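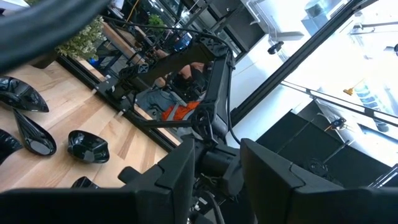

Reading time: 2 minutes (400 words in the chapter summary)

Chapter 6
Watching Robots at Work

On 4th March the Barora workshop in Condgate held its yearly open day. Visitors came to see how a pair of robot arms handles dishes on a tabletop. This chapter uses that visit to introduce grasping, placing and the planning that connects them.

A dish looks like an easy thing to pick up. For a two-fingered gripper it is a fairly hard one. The dishes at Barora are black and glossy, and a shiny surface reflects light in ways that can confuse a camera. They also differ in shape. A square dish has straight sides to close on, while a teardrop or leaf shape gives the fingers a different grip at each end.

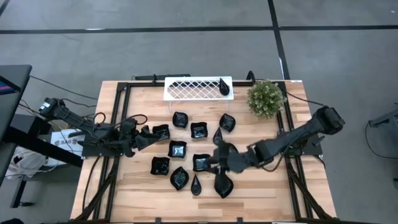 The rack adds a second problem. A dish lying flat has to be turned upright before it can go into a slot, and the arm must keep hold of it through the turn. With two arms there is also the matter of keeping them out of each other's way.

The workshop logged more than 4000 attempts between January and the open day. Of these, 673 were set aside for the exercises in Section 6.4, where you will sort them by type of error.

Before reading on, review the terms joint, gripper and workspace from Chapter 2. Section 6.1 begins with the gripper.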